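Storing and Flattening Shelf Liner and Drawer Paper

Roll paper keeps its curl longest when stored tight. A core 4 inches across is better than a narrow one. Stand rolls on end in a dry closet, away from the water heater.

Measuring

Measure the drawer at the front and at the back. Older drawers are often out of square by a quarter inch. Cut to the larger figure and trim in place. For a 26 inch drawer, cut one piece; joints lift at the seam and collect crumbs.

Flattening

Reverse-roll the sheet, curl side out, and hold it with 2 loose rubber bands overnight. Heavy stock, such as the Trosard kitchen grade, may need a second night. Do not iron coated paper. The coating softens and marks the board.

Cutting

Use a fresh blade and a steel rule. Hold the knife upright and make two light passes. One heavy pass drags the sheet and leaves a ragged edge. 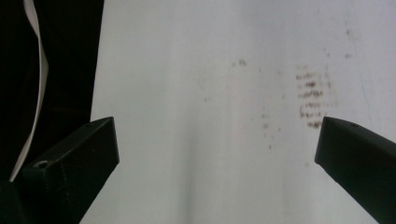 Check each corner with a square before cutting the next side. It should read 90 degrees. Keep offcuts wider than an inch for lining spice racks.

Fixing

Double-sided tape at the front corners is enough. Avoid spray glue on painted wood. Wipe the drawer with a damp cloth and let it dry fully first.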